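Gremach Wallpaper: Does It Hold Up?

Every wallpaper seller says its florals "bring the outdoors in." I have papered 18 rooms and have yet to feel outdoors in any of them. Still, people keep sending me the Gremach pattern book, so this gallery is my attempt to take it seriously. I paid for my own rolls. Juwita Ginting read the first draft and thinks I'm too hard on yellow.

What I distrust going in

Big flowers on small walls. The sample swatch shows you one blossom and lets you guess the rest. Order the largest piece they'll mail you, tape it up, and look at it at 7 in the morning before you spend a dime.

"Goes with any floor." Says who? Busy paper over a veined floor is asking a lot of both.

The pattern on three sides
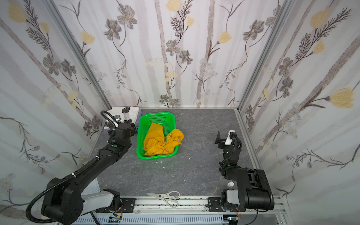 Gray blossoms, yellow tulips and little pale blue daisies over soft gray stripes that could pass for tree trunks. I expected a mess against the gray marble-look floor. The grays get along better than I'd like to admit, though the big tulip on the right wall still shouts.

Before you order

Ask for the repeat in writing. Fadico quoted me one figure by phone and another by email. Emiliano Soler swears by buying a spare roll, and I'd want to know the return terms first.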